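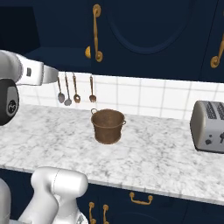

Jillach: The Complete Second Season is the full run of the home makeover series in one box, with every episode in the order it was first shown. The season follows presenter Inès Joly through the town of Wevamham, where she visits people who have lived many years with rooms they do not like. Most of the arguments in this series are about kitchens. A white marble counter with soft gray veining, like the one at the top of this page, is what nearly every family asks for in the first ten minutes, and the episode called "Stone or Wood" is only about this question. Inès is against marble at the beginning of the season. Her opinion in the last episode we will not tell.

What you receive

The box has 5 discs and a printed booklet of 28 pages. The booklet includes an interview with series director Kadri Urbonaitė, a list of episodes and a map of the streets where the crew was filming. The text is in English. Each disc has its own sleeve made of card, and the sleeves go into a hard outer box with the season title on the spine, so it stands well next to season one.

Extras

- The visit to the town council, in the long version. On television it was cut very short, and many viewers wrote to us about it.
- Kadri Urbonaitė speaks over two episodes, "The Mayor's Hallway" and "Stone or Wood".
- Scenes that were not used, mostly from dinners with the families after the work was finished.
- The opening titles without text.

About the council episode

Some customers want to know if season two is more political than the first one. It is, a little. In "The Mayor's Hallway" the team was invited to repaint the entrance of the town hall, and the councilors could not agree on the color. Inès listens to everybody, then she goes out to buy lunch. You do not need to know anything about local politics to enjoy it, and children can watch it too, although they may find the voting slow.

Details

Item number: 3830
Publisher: Bultell
Format: DVD, region free
Sound: stereo
Language: English
Subtitles: English, French, Lithuanian
Subtitles for the hard of hearing: yes, on all episodes (not on the extras)

Please note that the director's comments have no subtitles in any language. We asked for them, but they were not ready when the discs were made.

Ordering and returns

We ship from our store in Grīnberga. Orders that are paid before noon leave the same day. If the box arrives with a broken corner, write to us with your order number and we will send a new outer box without cost. You can keep the discs. Unopened sets can be returned in 30 days from delivery. When the plastic is removed we can accept a return only if a disc does not play.

Will it be available on Blu-ray?

Bultell has no plan for it at this moment. Season one also came out only on DVD.

Can I start with season two?

Yes. The families are new and the first season is mentioned only in two short jokes. The painter who leaves the team in episode one is better known to you if you saw season one, but his reasons are explained.

Season three is expected in October. It can not be ordered yet.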